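Moving my mother's recipes out of the tin and into a binder – is it a mistake?
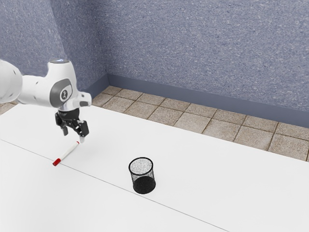 Caoimhe Noonan

Hello all, I've been reading this board for ages and finally have something to ask. My mother left me her recipe tin, which is stuffed so full that the lid hasn't closed properly since I was in school. It's mostly index cards, but there are also backs of envelopes, a page torn out of a church bulletin, and one pie crust written on a paint store receipt that I can hardly read anymore. My plan is to put everything in a Mundside binder with clear sleeves, sorted the ordinary way, with soups first and desserts at the end.

My sister is dead set against it. She says the tin is the recipe collection, mess and all, and that once it's sorted it'll be an office file. I see what she means, I really do! But I also want to cook from these, and last September I spent most of an afternoon hunting for the plum cake. What would you do?

prurnen_kitchen wrote:

Oh, I feel for you both. I went with sleeves for my grandmother's cards and I've never been sorry. You can prop the page up by the stove and splatter it all you like. Do check that the sleeves say acid free, though. My first batch didn't, and the ink on two of the cards came away on the plastic when I pulled them out.

Gowda44 wrote:

I'm with the sister. My aunt's cards were in no order at all, but she kept the ones she made most at the front, so you could tell what she'd been cooking the last few years of her life. My cousin alphabetized the lot one weekend, meaning well, and it was gone. Copy them out if you want something to cook from, and leave the tin be.

prurnen_kitchen wrote:

Copying is lovely if you have the time, but there must be a hundred scraps in a tin that won't shut. And people make mistakes copying. I once gave my whole family a biscuit recipe with a tablespoon of salt in it.

Gowda44 wrote:

Then scan them! You don't have to retype a thing.

vokix_ann wrote:

Could you do a bit of each? Before you touch anything, pencil a small number on the back of every card in the order it sits now. Then sort to your heart's content, and if your sister ever wants it back the way it was, it can go back. I'd leave the receipt out of the handling altogether, that kind of paper fades something awful in the light. Photocopy it and put the copy in the binder.

Caoimhe Noonan wrote:

The pencil numbers are a wonderful idea, thank you, I read it to my sister over the phone and she went quiet and then said "well, maybe." Gowda44, I did look at the front of the tin after your post, and it's nearly all soup. She lived on soup that last winter, so I think I'll leave those few where they are and start from the back.

Gowda44 wrote:

I still say leave it, but I'm glad about the soup. Would you post the plum cake?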